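Home Browse Topics Ask Members Log in

Automation and Robotics > End effectors > Good practice

Written rules for a two-finger gripper on knitted and crocheted goods

I have to write a one-page work instruction for a cell that picks soft textile items from a bench and moves them to a tray. The arm is a small Pekeck with a two-finger parallel gripper. The fingers are molded plastic and screwed on. Items are knitted, crocheted and fleece, no fixed shape, one at a time.

The risk assessment for the people side has been done by our integrator and I am not asking about that. My question is about the handling rules. The draft I inherited has one line on it: "Grip firmly and inspect daily." The log for August shows 1,319 picks and 6 rejects for surface damage (pulled loops and one flattened pile). There is no record of force setting, finger condition or grip location for any of the rejects, so I can't tell what to change.

Specifically:

a) What should be checked on the fingers before a run, and how often?
b) Should the instruction define where on the item the gripper is allowed to close?
c) Is a force limit enough, or does the dwell time need a limit too?

Our quality software is Grura, if that makes a difference to how the records are set up. The gripper controller reports motor current and finger position. It has no force sensor.

3 replies

Reply by Ngan-ling Kuo (accepted)

Taking these in order. I wrote a similar instruction for a line handling infant knitwear, and most of what follows survived two audits there with small changes in wording.

Finger condition. Do the check with the gripper empty, the jaw nearly closed and the fingers pointing away from the bench, against a plain light background. A dark tip on a light wall shows a misaligned point much better than the same tip over fabric. Look at the gap between the points, then at the joint between each tip and the finger body. A raised or ragged joint will catch a loop of yarn sooner or later.
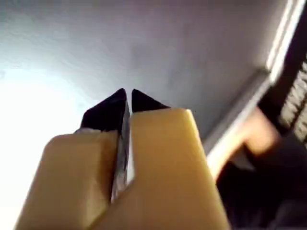
Do it at the start of each shift, after any collision stop, and after any finger change. Run a piece of scrap nylon stocking over both tips and along the inner faces. If it catches, the finger comes off. Visual inspection alone is not sufficient, as a burr that will pull a loop can be too small to see under ordinary shop lighting. Record pass or fail and the initials of the person who did it. I would not record anything more at this step or people will stop filling it in.

Fasteners. Screwed-on plastic fingers creep under the screw head. Torque them to the gripper maker's figure when fitted and again after the first shift. Put a witness mark across the head. The shift check is then a look at the mark.

Grip location. Yes, define it, by item family. The robot program will have pick points but the instruction should state the rule that those points follow, so that whoever teaches a new item applies the same one. Mine read as follows.

1. Close on doubled or bound material where the item has any: hems, edge bindings, seams, cords.

2. On hollow or cup-shaped crochet, do not close on the rim. Close on the narrowest solid section below the opening. The rim is the part that gets looked at, and its loops stretch under a point load.
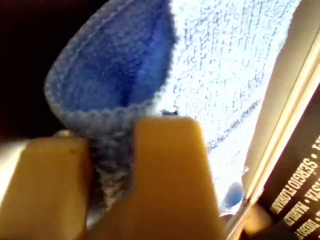

3. On pile or fleece, do not close on the face of the pile at all if there is a binding to hold. If there is no binding, fold first and grip the fold.

4. Do not close across a label, button or glued part.

5. If the first close misses the permitted area, open fully, retract and re-approach. No correcting by dragging the item with the jaw closed.

Rule 5 prevented more damage than the rest put together in our case. Dragging under grip is what pulls loops, and it will not show up as a high force in the controller data.

Force and time. A limit on force only is not enough for pile fabrics. Flattening depends on pressure and time together. With no force sensor, set a current limit and verify it against a handheld gauge between the fingers, once per month and after any controller update. Enter the gauge reading in the record and leave the current value in the program, so that nobody later reads one as the other. For dwell, our limit was 4 seconds closed on pile. Anything longer raised a stop and the item was pulled for inspection. You will need your own number from a trial on your own worst material.

Where the gripper closes on an edge strip, the instruction should also say how much of the item may hang unsupported. On a heavy fleece the strip takes the full weight and the stitching that joins it to the body is the weak point. Lift the edge only, then slide a support under, or keep the bulk of the item resting on the tray while the edge is moved.

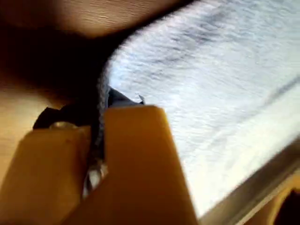
Position feedback is useful in the same step. Log the jaw position at end of close. A bound edge gives a fairly repeatable thickness, so a reading well below it means the jaw has missed the edge or has only caught fibers. Set a window for each family, and treat anything outside the window as a missed pick under rule 5. Our Sani controller could do this without extra hardware and I would expect yours to.

Records. For each reject: item family, pick point, finger set number, jaw position at close, dwell, type of damage. With only 6 rejects a month you will need several months before the table says much, so start it now, before you change anything else.

Reply by fludia_user

We use Fludia soft pads over the fingers and never had a pulled loop. 817 picks so far. Just put pads on.

Comment by Ngan-ling Kuo: Pads are reasonable but they need a line in the instruction too. They pick up lint, which changes the friction, and the edge of a worn pad snags as badly as a burr. Add them to the stocking check and give them a replacement interval. Note also that a pad changes the jaw position reading, so the windows have to be set again after fitting.

Reply by benchtop

Agree with the accepted reply except the monthly gauge check. If your fingers are plastic they flex, and the reading depends on how far out toward the tips you put the gauge. Either mark the gauge position on the finger or make a small locating block. Without that you can get two different numbers from two people on the same morning and both will be right.

Also, number the finger sets. Engrave it on the back face. Ours were swapped between two grippers for most of a year and the history was useless.

As for Grura, I have only used it for incoming goods. You can add custom fields to a reject form, but I don't remember if they can be made mandatory.

Comment by original poster: They can, it is under form settings. I have added the six fields from the first reply. Dwell is typed in by hand for now. The first draft of the instruction now has the five grip rules, the start-of-shift check and the locating block. Rule 3 has been reworded for us, since folding is not possible at our bench with one arm: pile items with no binding go to manual handling.

Related: Retaught pick points and change control / Witness marks on plastic parts / Lint on optical sensors

Contact Terms Privacy Copyright the site and its contributors Back to top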